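4. Setting up the Trada attic fan timer

The Midum booklet says this takes five minutes. Allow an evening. Lenni Räsänen and I fitted ours in November and the colour-coded drawing on the back page was no help.

4.1 Turn off the power at the switchboard and test that it is off. The little light on the timer is not a test.

4.2 Unclip the cover and find the code on the label. These steps suit model 1483. Model 1795 has the terminals reversed, whatever the booklet claims. 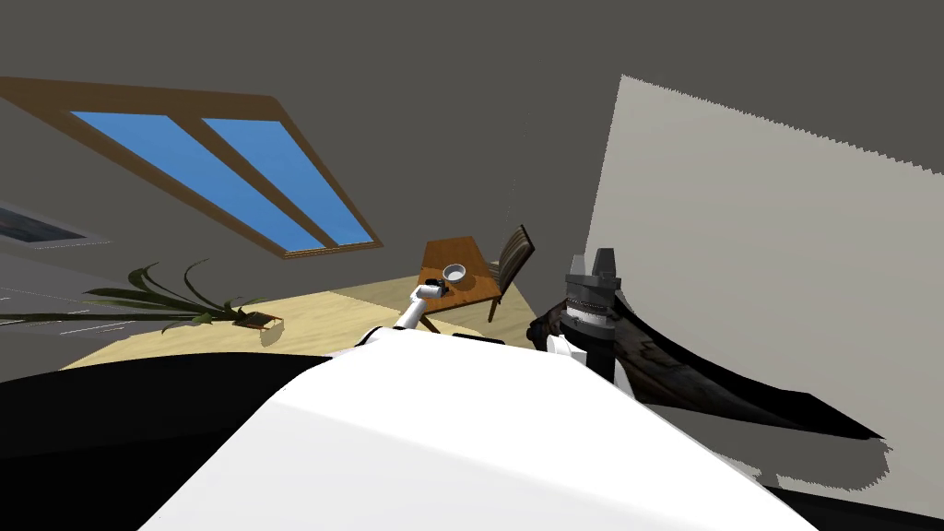
4.3 Have a licensed electrician connect the supply. Huttunen sells a "no-tools" adaptor for this step -- I would leave it in the shop.

4.4 Restore power and hold SET until the display shows 1000. Let go straight away or it drops into the test menu.

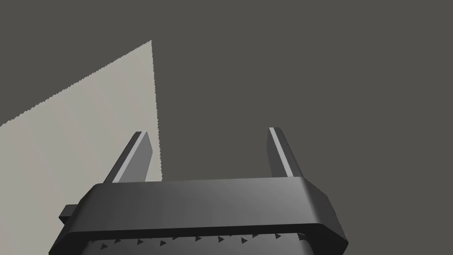
4.5 Enter the start and stop times. "Smart" mode is meant to learn your habits. Irja Hyvönen left hers on for a month and it ran at 3 am, so choose "Fixed".

Caution: Do not run the fan with the vents closed.

Note: Esemeck filters are advertised as lasting 2591 hours. That is a suspiciously exact number. Check the filter every season and judge by its colour.

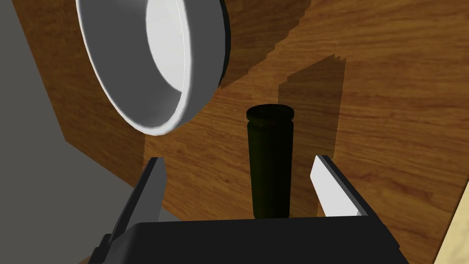

Does the timer keep its settings in a blackout?

Only for an hour or so, despite the "permanent memory" sticker. Write your times inside the cover.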